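Cleaning marbled floor tiles without streaks

prato_24
I moved to Ivville in November and my gray tiles dry with streaks. The shop says use vinegar, two spoons. Is it safe?

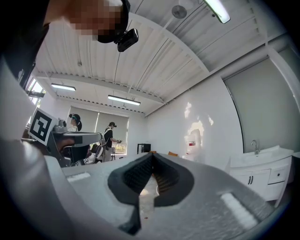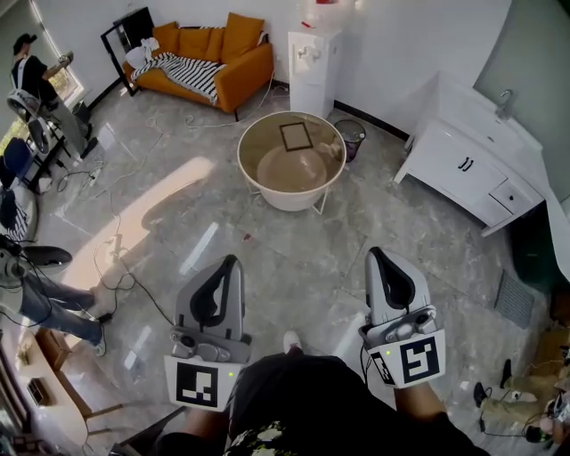 The bucket water is changed every room, so I think dirt is not the problem.

Baloyi40
Please no vinegar if it is real marble - the acid eats the shine. Plain warm water first.

mopper3918
I disagree a little. Most such floors are ceramic with a printed pattern, and mine had vinegar for years.

prato_24
The landlord does not know the material. I will try plain water and write again.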